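The Kaplan Room

The contract said compare two end effectors under identical load and report a preference. It did not say the load had to exist. By March we had stopped finding that strange.

I was the tester. The other party was the controller, a Skunard build supplied by the client, which had no voice and kept a log. We shared a simulated room called Kaplan. I never learned where the name came from. It had a purple table, a green panel, a yellow honeycomb wall and a doorway that led to another room the arms could not reach.

The first candidate was the Gullirix, a parallel gripper with two flat plates for fingers. The second was the Skolton, smaller and black at the tips, mounted in a pair. The task was the same for each. Move to the coloured blocks, close on one, lift it, hold for 12 seconds, put it down. Shuffle the blocks. Repeat.

I ran the Gullirix first. It was a plain machine and I expected a plain result.

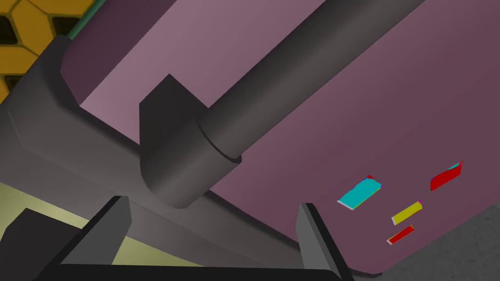 The Gullirix had one fault I could measure, and it was hesitation. On approach the controller would bring the wrist in, open the fingers to full width and stop. It held there for as long as I let it. The blocks lay on the mauve surface past the fingertips, a cyan one, a yellow, two red, all at different angles, and the gap between the plates stayed empty. Joint torques were nominal. The planner reported a valid path. After 40 seconds the watchdog tripped and the trial was marked as a timeout, and I reset the arm and we went again.

I checked the usual things. Friction coefficients on the finger pads were correct. The collision mesh on the table had a bad normal, which I fixed, and fixing it changed nothing. I swapped the wrist camera for the overhead one. I halved the gains. I ran the approach in reverse from a closed grip, and it performed that perfectly, which meant it knew how to let go of something it had never picked up.

The log gave a reason code for each stop. The code was 844. The manual listed codes up to 840.

I wrote to the client. The client replied that there was no such code and asked for the preference by the end of the month.

So I loaded the Skoltons. The pair came on a white body with white links, and the calibration took most of a night. Two arms want a common origin, and the Kaplan floor had been built by someone who used the corner of the room for one axis and the doorway for another. I corrected for it by hand. At 2 a.m. both wrists agreed on where zero was. I put the arms through a raise, a lower and a cross-check, and had them return to the ready position with the fingertips up.
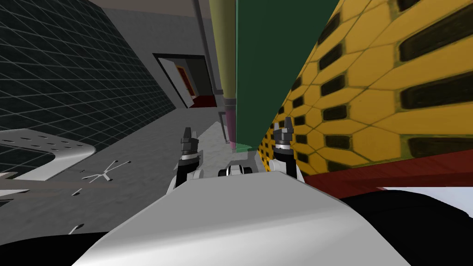
They were better from the first trial. No stop on approach, no timeout. The left arm took the pick and the right arm steadied, and slip stayed within tolerance across the full set. I had my preference. I could have written the report then and gone to bed.

I read the log instead. The Skolton trials were clean except for one field, gaze target, which records the point the controller is weighting most heavily at each step. It should have been on the block. During the lift it was. During the hold, for all 12 seconds, on every trial, it moved to the doorway.

I went back to the Gullirix files. The field was there too and I had not thought to open it. Through every one of those long stops the target sat on the same coordinates, a little above the floor, inside the other room.

I turned the free camera that way and tried to fly it through. It stopped at the door frame. The scene file listed the geometry beyond as decoration, with no collision and no mass. It also listed an entry point for a third arm, unassigned, and a comment left by whoever had built the place. The comment said: leave clear for 844.

I wrote the report. I recommended the Skolton on cycle time and slip, and noted the calibration cost. Under other observations I put the bad normal on the table and the mismatched origin. I left the reason code out, then put it back in, on a line by itself.

Before I closed the session I set one more trial, with no blocks loaded and the watchdog off. The controller brought both arms to ready. It waited there – I gave it until morning – and at ten past six the log wrote a single entry, gaze target lost, and then a second one, at a distance of zero.

17 comments
63 shares

Recent stories
The Tolerance Stack
A Payload of Nothing Much
Night Shift at the Tide Gauge
Dead Reckoning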